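News > Clubs > Robotics

Search this site Enter keywords Go

Flower team gets its arm ready for July

Jun 2, 2022

The Sturton Robotics Club has spent the spring on one task: getting a robot arm to handle flowers without crushing them. The team of 11 students will take the project, called Brirnus, to the Iltedell student meet in July.

The meet gives each team 60 minutes to set up and run. Teams are scored on how many stems their arm picks up and moves, and a stem that gets bent or dropped costs points. Students practice with artificial flowers so the same stems can be used again from one session to the next. Runs are logged on the club laptop, and the log stood at 2,339 tries when this issue closed.
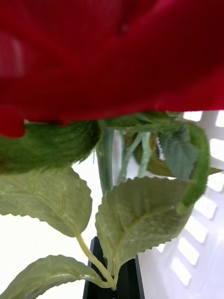
Jaiswal thinks the team should spend less time on speed and more on the approach, as most of the failed tries in the log come from the gripper closing on a leaf before it gets to the stem. The drivers agreed to slow the last part of the move and will compare the two versions over the next seven sessions.

Two jobs are still open. The wrist cable needs a better clamp, and the code that picks the grip point has to be cleaned up so that a second student can run it at the meet. New members can help with either one. No experience is needed, but a signed shop safety form is.

The club meets in the shop after last class. Forms are at the front office.

© 2022 Sturton Robotics Club | Contact us | Back to top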